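Bedroom Clutter and Where It Ends Up
Project report, second draft
Yutong Shi and Qianru Feng
Sunday, January 23, 2022

1. What we wanted to find out

Why does stuff pile up on the bed and not on the desk or the floor? Our idea was that the bed is the biggest flat surface in a small room, so everything gets put there "for a minute". Qianru thought it was more about habit. We kept both ideas in.

2. Method

Short survey plus a tidy-up session. Survey went to 70 students, 63 sent it back. Questions on what gets left on the bed, how long for, and who moves it. For the tidying we used three groups – rubbish, keep out, put away. Took the groups from the Manov worksheet but dropped the "donate" one, didn't suit small things.

3. Rubbish
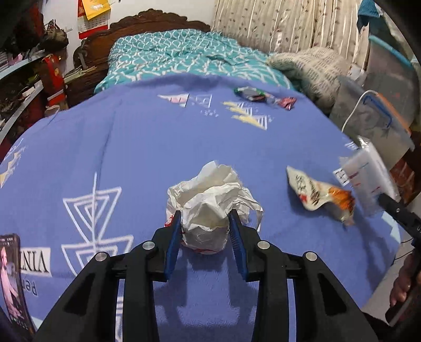 Packaging was the group people had least trouble with. No one in the survey said they wanted to keep it, they just hadn't got up to bin it. Soft stuff is the worst for this. A balled-up white plastic bag and a crumpled snack wrapper can sit on a patterned blanket and your eye goes straight past them, specially when the blanket already has triangles and dots all over it. Yutong's point: plain bedding might make people tidy sooner. Not tested. Phones also came up a lot in the answers, but as a thing people put down and pick up again, so we left them out of the rubbish count.

4. Things to keep

Harder. Tubs, small boxes, anything with a lid. People said they "live" on the bed becuase there is no shelf close enough. We talked about a bedside caddy (the Dimell one has 7 pockets, looked at it in the shop, too deep for small boxes). A tray would do the same job for less money.

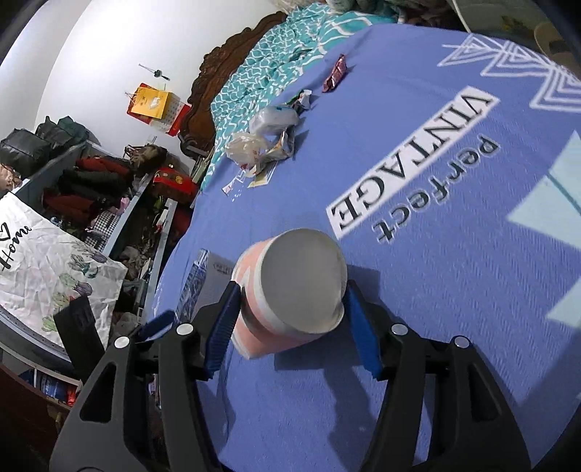 Fig. 2. Striped pink and white container with a small box beside it, on the bed.

Round containers are a nuisance in a tray, they roll if they tip over. Boxes stack. So we'd put round things in a corner with boxes along the side. Drew it up on paper, sketch is in the appendix.

5. Problems

Survey wording – "clutter" meant different things to differnt people. Some counted clothes, some didn't. Should have given a list. Also only 2 weeks in January, when a lot of people are home and rooms are messier than usual.

6. Next

Redo question 4. Try the tray for a week, write down what lands in it each night. Qianru to type up the leftover answers.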